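Hi Santeri,

Another few months gone, and I owe you news on the handling rules! When Sustier agreed to pay for this back in June, I promised you a short set of house rules for hand-held grippers that a new person could read over coffee. Well, we have a draft, and people in Bilville are using it – grumbling a bit, but using it.

Plates have taken up most of my time. They're shiny, they tilt, and everybody grips them a little differently, so the wording had to be tried at the table over and over.

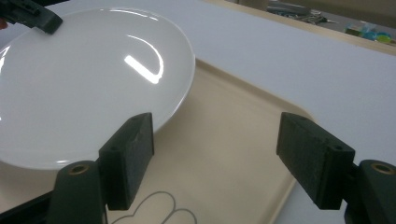 Rules and Good Practice

The draft now has 3 rules for crockery. Close the jaws on the rim and keep them square to it. Keep bare fingers out of the gap between the pads. Stop and start over if the plate swings, even a little (this one gets skipped the most, and yes, I've skipped it too).

I also went back through the old Arnside shop manual from 1974, which Saarela kindly lent me. It's all about heavy castings, but the pages on pinch points are so clear that I borrowed the layout.

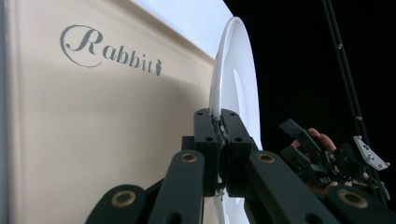 What I still can't settle is pad wear. Saarela wants a fixed limit, with pads swapped after 600 grips. I'd prefer a look at the pads before every session, plus a line in the log – it's more bother, but a plate doesn't care what the counter says. Could you tell me which one Sustier would sign off on?

Money is fine. I need 2 more sets of pads and a day of printing, both inside the budget you approved. Cups and bowls are next, and I'll send you the draft pages for those as soon as they've been tried out.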